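I started this file because I kept losing the menu from Kocsis, the bistro down the hill from my flat, and wanted to know what they charged for the duck last winter. It grew a bit. Now it's a tidy table of dishes from the small restaurants of Trallavau, and I'm sharing it in case somebody else gets as much fun out of it as I do!

# trallavau-menus

## What you get

One CSV, `dishes.csv`, with 1,357 rows. Each row is one dish as it stood on one printed or chalked menu. Of those, 1,165 have a price. The rest were marked "market price" or "ask us", or the chalk had smudged and I didn't want to guess.

| Column | What's in it |
|---|---|
| `place` | Name of the restaurant, spelled the way it's painted on the door |
| `course` | starter, main, side, cheese, sweet |
| `dish` | Dish name exactly as written, accents and all |
| `dish_en` | My plain English version |
| `price` | Number only, local currency, blank if not given |
| `season` | warm or cold (see below) |
| `source` | board, card or window |
| `notes` | Anything odd |

Lunch specials and dinner menus are both in there, mixed together. I meant to add a column for that and still might.

## How I collected it

I walked around and copied things down, mostly between four and six when the boards had gone out for the evening and the servers weren't too busy to mind me squinting at them. Edit Szabó did the whole riverside stretch, and her handwriting is far better than mine, so those rows are the cleanest in the file. Dénes Tóth typed up the older cards from Flodeo, the little place with the green awning, which had kept a shoebox of them behind the bar.

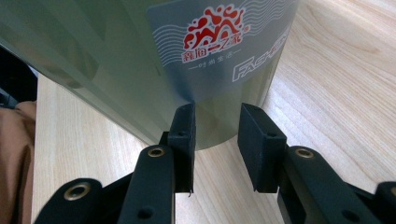

After typing, everything got read aloud by one person and checked by another. It's slow, and you get very hungry. We caught heaps of silly mistakes that way, mostly decimal points and one flavour of sorbet that had turned into a soup.

## Seasons

Restaurants here change over in their own sweet time, so I went with two values only. `warm` means the menu was up between May and the end of September, `cold` is everything else. Zestuvier swaps its whole card in August, well ahead of everybody, and I've marked the new one as `warm` anyway (mushrooms and all). If that bothers you, filter on `place` and fix it at your end.

## Spelling

The `dish` column is left alone. If a board said "gratinn", the row says "gratinn". The `dish_en` column is where I've tidied up, and there I've tried to stick to one word for one thing – always "eggplant", always "fries", always "stew" for anything brown in a deep dish. Kinga Halász thinks I've been unfair to the ragouts. She's probably right, and I've put the original term in `notes` wherever she complained.
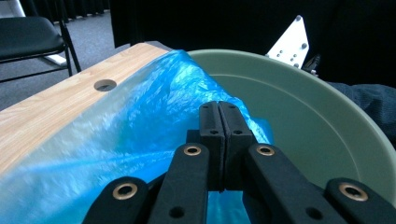

**Can I use the prices to compare one restaurant with another?**

Only within the same course and season, and even then go gently. Portion sizes aren't recorded, and some mains at Kocsis come with sides while at Flodeo you pay for each one. Set menus are split into their dishes with the price left on the first row, so check `notes` for the word "set" before you average anything.

## Things I know are wrong

- Wine isn't covered at all. I tried, gave up after seven lists, and deleted the lot.
- The kids' dishes are filed under `main`, even the pancakes.
- Two places share a kitchen, so you'll see the same cheese plate twice under different names. Those aren't duplicates, please leave them in.
- Allergen letters were dropped. Don't use this file to decide what's safe to eat; ask the kitchen.
- Café cakes are patchy. I only wrote them down if they were on a menu, and half the good ones just sit in the glass case.

## Loading it

UTF-8, comma separated, quotes around anything with a comma in it. Old spreadsheet programs will chew up the accents unless you pick the encoding yourself when importing.

```
import csv

with open("dishes.csv", encoding="utf-8", newline="") as f:
 rows = list(csv.DictReader(f))

sweets = [r for r in rows if r["course"] == "sweet"]
```

Igor Ďurica wrote a wee script, `check.py`, that looks for blank dish names and prices with letters in them. Run it before you send me changes.

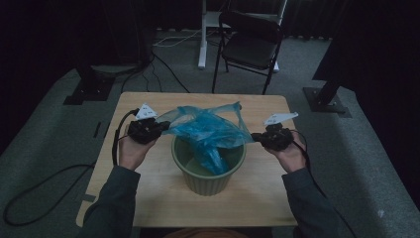 If you do have changes, open an issue or send a pull request with the menu's rough month and where you saw it. A scribbled copy is fine. I'd especially love more from the old market end of town, which I've neglected badly, and anything at all with dumplings.

## Licence

Use it however you like, for work or play. A mention of the project name would be nice. The restaurants' own logos and menu artwork aren't part of this and never were, it's only words and numbers.

## Thanks

Arnar Lauritsen for the column names, which used to be much worse, and for sharing the tasting menu at Zestuvier so I could copy both halves of the card. Next update will be when the cold menus go up.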